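Prallow House, Residents' Meeting
Minutes, June

Present: Cletus Szabo (chair), Emerson Rezende, Tianyou Du, Zhiqiang Fu, Lenni Lappalainen (minutes, under protest)
Started 7:10 p.m., the chair having said seven sharp.

1. Last month's minutes
Approved. Emerson asked that "shouted" be changed to "spoke with feeling." Changed.

2. House fund
The fund stands at $141. Zhiqiang pointed out that it stood at $141 last month too, which means either great discipline or that no one has paid in. Cletus will go door to door.

3. Dryer
The dryer still stops when it feels like it. Darent Appliance wants to see the old receipt before sending anyone, and gave us ticket 2718. Tianyou has the receipt "somewhere safe." Carried over for the third month.

4. Laundry left in the machines
Long discussion. Current rule is that anyone may move a finished load to the top of the dryer. Emerson feels the top of the dryer is no place for a decent shirt. Cletus feels a decent shirt should be collected by its owner. Agreed that a finished load may be moved after 2 hours, into a basket, and that baskets need names on them. Masking tape is fine. Zhiqiang's monogram is also fine but was not required.

5. Folding and the spare room
The spare room bed has become the place where clean clothes go to be folded and then aren't. Agreed:
- One person's laundry on the bed at a time.
- Lay things flat before folding. Pants go full length across the blanket, smoothed from the waist down, one leg over the other, then in thirds.
- Drawstrings get tied before washing. Tianyou spent most of an evening fishing one out of a waistband with a safety pin and would like this recorded.
- Blankets may hang over the footboard, but not for a whole season. 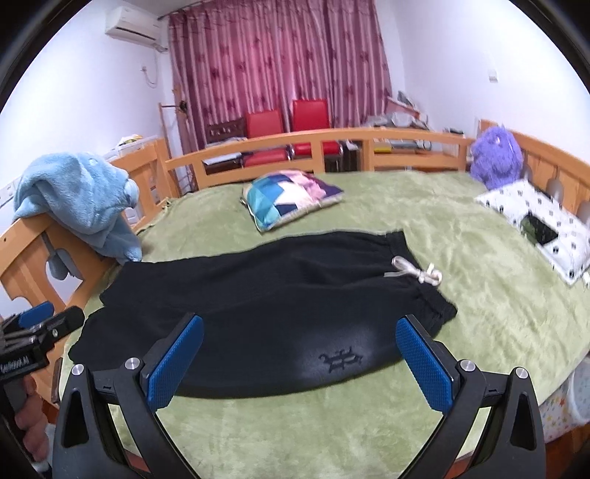 Zhiqiang asked whether sweatpants need folding at all. Cletus said yes. Emerson said they could be rolled. A vote was called: fold 3, roll 2. The losing side may roll in the privacy of their own drawers.

There was a question about the green blanket, which is plush and holds on to lint like a family grudge. Lenni will buy a lint roller out of the fund, up to $4. Anything fancier comes back to the meeting.

6. Hall closet
Emerson has cleared the bottom shelf and found a single ski glove, a box of Peng tea lights and the vacuum attachment we replaced in the winter. The glove is on the hall table until the next meeting, after which it belongs to the trash.

7. Other business
Sulla, the cat from next door, was in the linen cupboard again. Please shut the door until it clicks. Tianyou asked for it to be noted that he likes the cat.

To do
Cletus: house fund, door to door
Tianyou: receipt
Lenni: lint roller, masking tape
Emerson: glove
Zhiqiang: print the folding rules, one page, normal-sized type

Closed at 8:25 p.m. Next meeting in the kitchen, same time, and Cletus is bringing the chips.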